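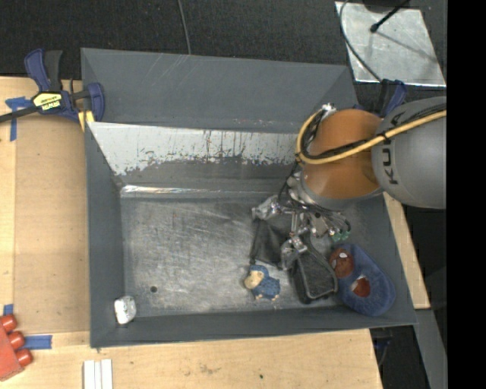
Equipment and Purchasing > Robot cells

Budget for a small picking cell: what have we left off?

Posted by stendale_returns
Dec 7, 2020

We run a returns room in Stendale. Most of what comes back is mixed household stuff: soft toys, slippers, pouches, small shiny packets. At the moment people take it out of bins by hand and sort it on to shelves. We want to try one arm on one bin before spending proper money.

We have a quote from Rasteck for a used arm with controller, plus a fingered gripper from Lund. Both are within what we were given. My worry is everything around them. So far my sheet has arm, gripper, one camera, a bench and a metal bin, and then 1,694 pounds left over for "other". Is that enough, and what should go under other? Delivery would be in May if we order before the holidays.

We do not have a maintenance person on site. Power is single phase only.

zorevby_cells

Your leftover is thin. The things that ate our money at Zorevby were dull ones.

Cables first. On an arm like the KUKA, with a fingered gripper on the end, the cables have to loop round the wrist with enough slack for every pose, and they are what wears. Budget for 2 full spare sets for the gripper, and ask Lund how long a replacement takes to arrive. Ours came in five weeks and the cell sat still.

Then fixing things down. If the bin moves, your positions are wrong. Clamps on the rim are fine for a trial. Buy decent bar clamps, they cost very little next to the rest, and mark the table with tape so you can put it all back where it was. Later on, pay for a proper fixture.

Bare metal bins scratch and the paint chips, and the shiny patches reflect. We ended up spending on lighting after the camera was already in. Put lighting on the sheet now, or ask for a matt liner.

Check the power before you sign anything. Some used controllers want three phase. Getting it brought in could cost more than all your "other".

Also missing from your sheet: guarding, the risk assessment, and training for at least two people.

pennywise77

just get a suction cup, much cheaper than fingers and less to break. we have 3 and never had a problem

zorevby_cells

Suction is all right on boxes and smooth packets. It won't hold a plush toy or a fuzzy slipper reliably, and that is most of what they listed. I would still ask for a price on a tool changer, so both can be used later.

benchandbin

Agree with the first reply. Two more points on buying used. Ask Rasteck for the running hours and the date of the last service in writing, and ask whether the software licence moves over to you with the controller. Ours did not and we paid for it again.

I would keep back a fifth of the total for repairs in the first year. If that takes you over, drop the new bench. Any solid table will do for one bin.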